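Setting up the break room arm for the late shift

Updated 10/04/2026 by Ozan Aksoy, site support, Wallent

The kitchen at Bresport serves 36 people on the late shift. Until now one person left the line early to heat the meals. The arm takes over that job, and these steps cover getting it ready in the simulator before anyone tries it on site.

1. Load the kitchen model and check it against the real room. The microwave should sit in the cabinet tower, with the tall cupboard above and the wide drawer below.

2. Move the arm to its waiting position at the side of the tower.

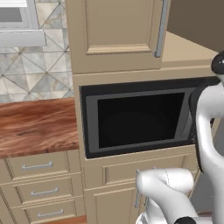
Arm at the right of the cabinet tower, gripper down by the lower cabinets.

3. Set the speed limit to 234 millimeters per second. Yiğit Dönmez tried faster settings and the plates slid.

4. Mark the keep-out area. It should extend 600 millimeters from the cabinet fronts. When a person steps into it, the arm stops and stays stopped until someone presses resume.

5. Run the approach to the microwave. Watch the gripper head as it comes up to the door, and look at the vertical handle and the buttons from more than one angle.
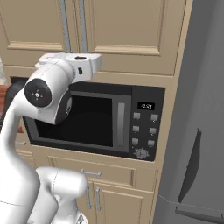 If the head comes in too high, lower the approach point in small steps and run it again. Save each version under a new name. Do not edit the one marked Kocabaş, which the day shift uses for training.

6. Repeat the run with the refrigerator door open. People will be getting drinks while the arm is working.

What changes for staff

The person who used to heat the meals stays on the line until break. Two people per shift will be trained to stop and restart the arm, and their names go on the board by the door. Anyone who would prefer to heat their own food can still do so. Press stop first, and press resume when you are done.

Send problems to the Wudier help desk with the version name and the step number.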